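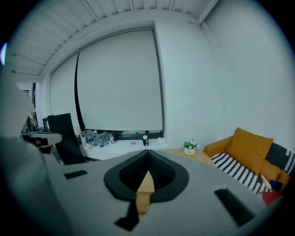
Sofa, side table, windowsill: the sort of tidying I'd like a machine to do.

Last updated: April 7, 2025

I have been promised a robot that does the housework for as long as I've been able to read a magazine. The promise has come round again this spring, louder than usual, and three people have sent me the same clip of a machine folding a T-shirt. It folds it very nicely. I watched it to the end, then went back and noticed the small print saying the video had been speeded up.

So I've been thinking about what I would need to see before I believed any of it, and I keep coming back to a windowsill. Take a crumpled grey cloth in a heap, a small bottle, a flat round pink thing that might be a lid or might be a coaster, and a cup. Tidying that lot takes me less time than boiling an egg. The cloth goes in the wash or back under the sink, depending on what it was last used for. The cup goes to the kitchen unless somebody is still drinking out of it. The pink thing is the real test. If it's a coaster it can stay where it is, and if it's a lid then somewhere in the house is a pot going dry, and you have to go and find it.

Picking up the cup I will grant them. Hard objects of a sensible size, standing upright, with a bit of space on either side: I've seen enough by now to accept that machines can manage those. The cloth I'm less sure of. Cloth has no proper shape until you've got hold of it, and then it has a different one. And the striped throw on the sofa is worse, being bigger and draped over something soft. Do you fold it? Straighten it? I leave ours alone, and my other half puts it over the back, and we've never settled which of us is right. I'd like to know whose side the robot takes.

Last June I went to a trade show in Ultcombe, mostly for the shop-floor side, which is closer to what I used to do for a living. A firm called Brernura had an arm lifting metal brackets out of one tray and setting them in another. There was a board beside it with the running score, and when I got there it said 552 without a drop. I was impressed, and I still am. Bracket after bracket, same grip, same little turn of the wrist. Then a lad from the stand knocked the tray with his hip while fetching a leaflet, and the arm closed on nothing, and then on nothing again, until someone came over and squared the tray up by hand.

I don't tell that story to be unkind. In a factory you can bolt the tray down, and I'd have done exactly that. My point is that you can't bolt down a living room. A cushion that was upright this morning is on the floor by tea.

The home machine at the same show was called Flema, made by an outfit in Ongart. It had been given a table to clear, with 14 things on it. It cleared the table, I'll say that for it. It also took long enough that I went for a coffee and came back while it was still considering a spoon. The man on the stand told me it had done the same job 100 times in their workshop. I asked whether it was the same 14 things each time and he said yes, more or less, and I would have liked to hear about the less.

And nobody ever shows the plant. We have a small one with white flowers in a white pot, and I'd put good money on that being where the whole business comes unstuck. You can grip a pot. Can you grip it with leaves hanging in the way, move it to dust underneath, and put it back with the flowers still on? I manage that perhaps four times out of five.

A reader wrote in after my last moan on the subject to say that I was judging a toddler for not being a plumber. Fair enough. I do think the hands are getting better, and some of the recent gripping is well beyond anything I saw ten years ago. If you run a packing line and your boxes all arrive the same way up, I'd look into it seriously and get a quote.

For the house, I'm keeping my money in my pocket. Show me one clip, at normal speed, in a room the machine hasn't practised in, with a sofa that somebody has been sitting on. There should be a few odds and ends left down on the seat, and at least one thing I couldn't name myself. I'd watch all of it, however long it took.

Until then the cloth is my job, and so is the lid, if it is a lid.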